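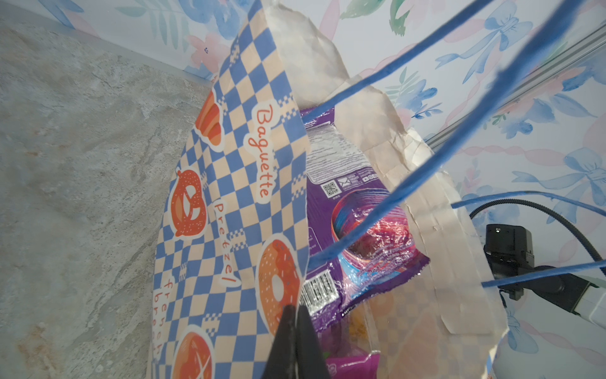
4 min read

Session 4: How a chip company earns its money

Welcome back! Last time we stayed on the factory floor, and today we follow the money, which I promise is every bit as much fun. Have the Pikel worksheet beside you as you read.

Start with the split between designing chips and making them. A firm that designs its own chips but pays someone else to make them is called fabless. A firm that makes chips for others is a foundry. Our made-up-of-spreadsheets friend Woser is fabless, and Skasdale is the foundry it books time with. Keep those two straight and half of this session falls into place.

Fixed and variable costs

Designing a chip is very dear and copying it is fairly cheap. The design team, the software licences and the masks are all paid for before a single chip is sold. After that, each wafer adds a smaller cost. On the worksheet a finished wafer carries 635 good chips. Try the sum again with a lower yield and watch what happens to the cost of each one – it's a lovely moment when you see how much rides on a few specks of dust!

Gross margin

Take sales, subtract the cost of the goods sold, and divide what is left by sales. Pikel's comes out at 39 per cent in year one. Note what is missing: research and pay for the design team sit further down the page, under operating costs. Edgars Šimkus asked on Thursday whether a firm can have a healthy gross margin and still lose money. Yes, and plenty do. Bring him your best worked case. 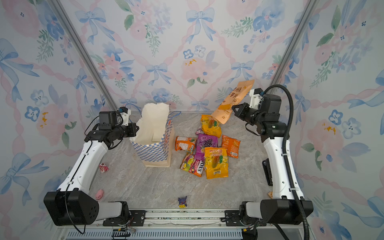

Robot arms at a small workspace with floral walls.

Where the demand comes from

Chips are sold into markets that move at different speeds. Games hardware has a strong season before the winter holidays. Car makers choose a part years ahead and then want it unchanged for a long time. Data centre buyers place huge orders and then may go quiet while they fit everything in. A supplier with all three has a smoother year, though its stock planning gets much harder (Tainá Sampaio's reading pack has a great chapter on this, pages 21 onwards).

Before next time

Finish the Pikel worksheet, including the low-yield column. Read the Pimentel case and mark every cost as fixed or variable. If you get stuck, Xolani Potgieter runs the drop-in hour straight after the lecture.

Next session: stock, lead times and why everybody orders twice.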